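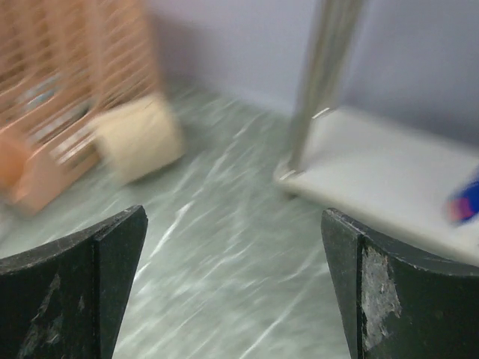 Things that end up on the floor along the wall

Print this thread | E-mail this thread

Posted by brandes_98, 2022-03-31

Clearing out the back room at the Loven place before the new shelving from Urent arrives. Right now a slatted wooden dish rack is standing on the floor next to the wall, and there's more down there with it. Do you sort things on the floor first, or put each one away as you pick it up?

Posted by narkport2

Floor first. Make groups, then carry. I did our storage room in November and walking back and forth with one item at a time took the whole weekend.

Posted by hallcloset207

Disagree. Floor piles stay floor piles. And I wouldn't put a dish rack on the floor at all if you plan to use it for dishes. Wash it before it goes back.

Posted by brandes_98

It will get washed. Next question is paper and desk stuff. 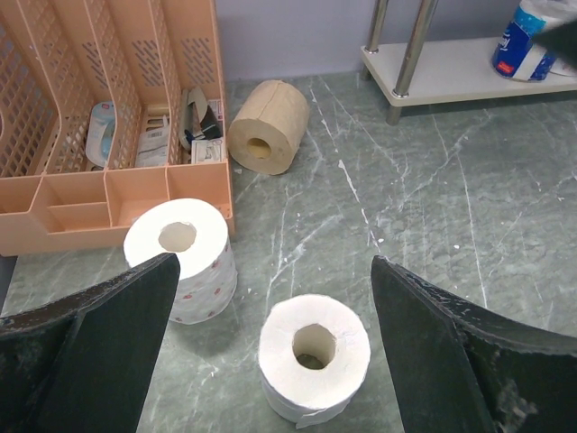

Re: Toilet paper and the desk organizer

Posted by narkport2

Three rolls, three kinds: plain, red print and the brown unbleached one. Stand them all up in one box and keep it in the bathroom. The peach organizer should go on a desk with the binder clip still in it.

Posted by hallcloset207

I'd empty the organizer first. Those slots hold packages you forget you own. Also I wouldn't box three rolls. Put them on the shelf.

Posted by narkport2

A box keeps the dust off.

Posted by brandes_98

Going with the shelf for now. The organizer gets emptied tonight.

Print this page | E-mail this page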